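Reading time: 3 min

Lorau Desktop Drawer Cabinet, White

We have been selling little drawer cabinets out of our Canstead shop for longer than we care to admit, and the Lorau is the one we keep sending people home with. It's a small, boxy, plain white thing with a flat top, and it sits happily on a table, a deep shelf or the end of a sewing bench. If you have ever lost an afternoon looking for the good scissors (we have, many times), you'll understand why we are so fond of it.

The drawers are stacked one above the other and each has a recessed grip cut into the front, so there are no knobs to catch your sleeve on or work loose. You hook a finger in and pull — that's all there is to it.

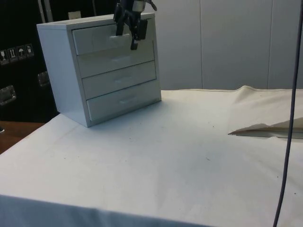 What fits in the drawers

These are shallow drawers, and we'd call that a good thing! Deep drawers turn into soup. In a shallow one you can see every spool, stamp, pencil and packet of seeds the moment you open it, and you don't have to dig. Customers tell us they use theirs for charging cords, birthday candles, fishing flies, spare buttons and, in one lovely case, a whole collection of foreign coins sorted by country.

Please keep each drawer under 3 pounds. It will take more for a while, but the runners like a lighter load and you'll get a smoother pull over the years. When a drawer is out a long way, rest a hand on top of the cabinet if there's something heavy in it. 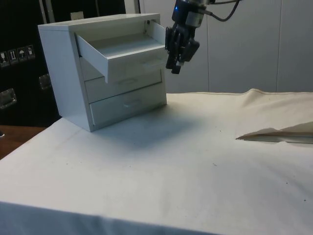

If you want to divide a drawer up, the Clumura card inserts come in a pack of 6 and can be trimmed with ordinary kitchen scissors. Measure twice, though, as we've had to sell more than one person a second pack. A scrap of felt in the bottom is nice too, especially for jewelry or anything that rattles.

Smooth sides, easy wiping

The outside is smooth and free of trim, so a soft damp cloth and a drop of dish soap will see to fingerprints. Skip the scouring pads and anything with bleach in it. Dry it off afterward, and pull the drawers out a little to let the air in before you close everything up again.

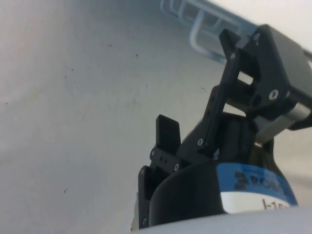
Where to put it

Being so plain, it looks fine from the side as well as the front, and you can turn it at an angle on the table to suit whichever hand you reach with. We like a cloth underneath on a polished table — it saves the finish, and the cabinet can be nudged around without scraping.

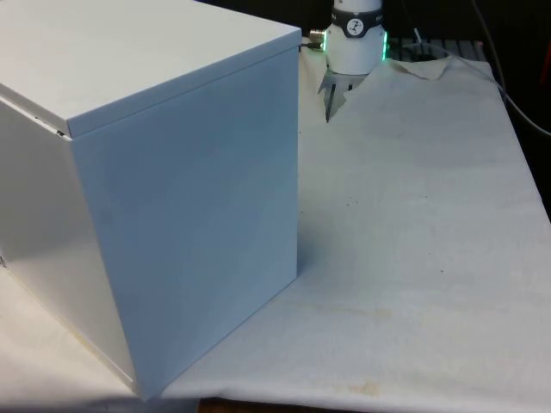 Leave room in front for the top drawer to come well out, and keep the cabinet away from radiators and strong afternoon sun, which can yellow any white finish in time. The flat top is handy for a small lamp or a cup of pens.

Ordering

The Lorau is $80, item number 237, and comes ready assembled. It's packed for us by Dehghan, who wrap things better than anybody we've worked with. Orders in before noon on Thursday go out that same week, and you're always welcome to pick yours up from the Canstead shop and have a good look at it first.

We use cookies to remember your basket and keep the shop running. By continuing to browse you agree to our cookie policy.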